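Mill chimney at Zasivbridge - quick update

Sorry this one's short, newsletter goes out tonight and I only got back at six.

Four of us walked up to the old flax mill at Zasivbridge on Saturday. Parking is still by the chapel, gate was open. The east gable has lost more stone over the winter, mostly from round the top window, so please stay out of the wheel pit side. The chimney looks sound enough. Ivy is worse then last year.

Matúš Charvát has been through the estate papers and found the lease. 99 years, signed by a miller called Hayes, with a rent book to go with it. More than 689 entries in the rent book, some of them only a word or two. Hayes seems to have given up the place well before the lease ran out, and the roof was already gone when the surveyors came through. Matúš thinks the slates went to the farm at Uleck. Could be. The barn there has the right kind, same size, same peg holes. Need someone to ask the owner nicely.

Still no luck finding the date stone. An old postcard has it over the main door, but the door is blocked now and the wall inside is all brambles.

Next walk is in September, date to follow. Long pants and proper boots, the nettles are up to your chest in the lane. Bring your own lunch, the cafe in Uleck is shut
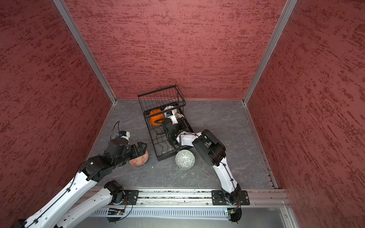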